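Can a Robot Do the Chores Yet?
Project report, Zewditu Worku
Group: me, Tekle Negash, Amanuel Assefa
Supervisor: Brenda Whiteley
January 2020

So I picked this topic because my mum runs a small shop and half her day goes on fiddly little jobs (opening, closing, wiping, putting things back where they were). I wanted to know if a machine could take any of it off her hands. My guess going in was yes, easily. I've changed my mind a fair bit!

We did most of our reading on floor cleaners first and they're honestly pretty good. Floors are flat, and if the machine misses a patch it just comes round again. Tekle wanted to stop there and call it a win, but Brenda said a floor cleaner is the easy end and we should look at hands. Fair enough.

Hands are where it gets messy. We set ourselves a list of nine chores, all of them things I do without thinking, and went through what a gripper would have to manage for each one. Folding a tea towel looked the worst on paper. Amanuel reckoned small metal parts would be just as bad, and I argued with him for nearly a whole lunch hour. He was right, I'm sorry to say. With two fingers you have to come in straight, close in the right spot and squeeze enough to hold on without shoving everything sideways. Shiny plastic doesn't help either, as glare can confuse a camera. 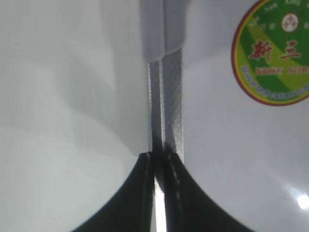
Figure 1. Gripper closed on the lower end of a narrow metal strip, between two glossy white surfaces.

My favourite thing about Figure 1 is how little room there is for a mistake. Getting hold of something is still only the start of a chore, though, and we didn't get to compare speeds, so that's on the list for February along with the tea towel.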